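Packing for a hut weekend when you are not the one in charge

May 2, 2022

Filed under: Walking, Gear and Packing

For years I let other people plan our trips. Hubert Lüthi did the maps, Aurelia Eder booked the huts, and I turned up with whatever I had thrown together the night before. It worked well enough until last June, when I carried a full bottle of shampoo up to the Lisska hut and found out there was no shower.

So this spring I sat down and wrote a proper list. It's a short one. We go for two nights, the huts give you a blanket and a hot supper, and the walk between them is not long. Most of what I used to bring was for a different kind of trip.

Clothes first. I take what I'm wearing, plus one dry set that I don't touch until I'm inside. That set goes in a plastic bag with the air pressed out. I used to bring a third shirt for the train home, and it always came back folded. Socks are the exception. I bring more socks than makes sense and have never been sorry.

Food is harder, because everyone in our group has opinions. Aurelia thinks lunch should be bread and cheese and that's the end of it. Hubert likes to cook, so he brings a small stove and a pot and we all wait for him. I've settled on hard-boiled eggs, rye bread, dried apricots and a bar of the dark chocolate from Lehner, the bakery by our station. The eggs have to be eaten on the first day. I learned that one too. 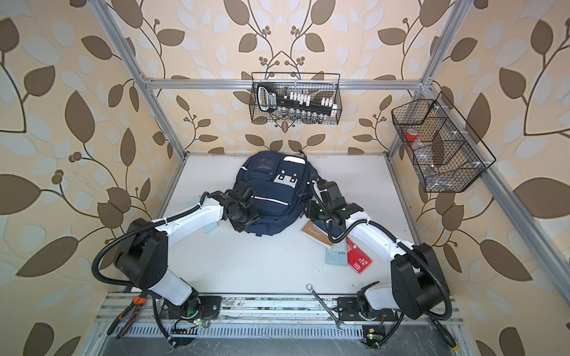
Weight matters less to me than where it sits. Heavy things go close to the back and about as high as the shoulder blades – water, food, the stove if Hubert talks me into carrying it. The sleeping bag liner and the dry clothes go at the bottom. Rain jacket on top, always, even if the sky is blue when you leave the house. The one time I put it under everything else I had to empty my lunch onto a wet rock to reach it.

The small things I keep in one pouch: headlamp, tape for blisters, earplugs, cash, a pencil. Take the cash. The hut above Stamik did not accept cards when we stayed there, and I had to borrow from Aurelia for my supper. The earplugs are for the bunk room. If you have slept next to Hubert you know.

What I leave at home now: a book (I'm asleep by nine), a towel bigger than a dishcloth, camp shoes, and the second water bottle. There are two springs on our usual route and both were running last year. If it's a dry summer I'll think again about the bottle.

I weighed everything on the bathroom scale when I was done, and it came out some 2 kilos lighter than last year. I expect to give part of that back when the stove comes around.

Next trip is the ridge walk from Stamik, if the snow is off the north side by then. Aurelia is calling the hut this week.

Comments

Silvan Kuster
Agree on the rain jacket. I keep mine under the top strap so I don't even have to open anything. Which liner do you use, silk or cotton?

Roswitha Bühler
We were up at Lisska last fall and there still wasn't a shower, so leave the shampoo at home! They did have slippers by the door in all sizes, so you're right about the camp shoes.

Jarosław Kaczorowski
I would keep the second bottle. The lower spring was only a trickle when I passed it at the end of last summer.

Contact | © 2022 | Back to top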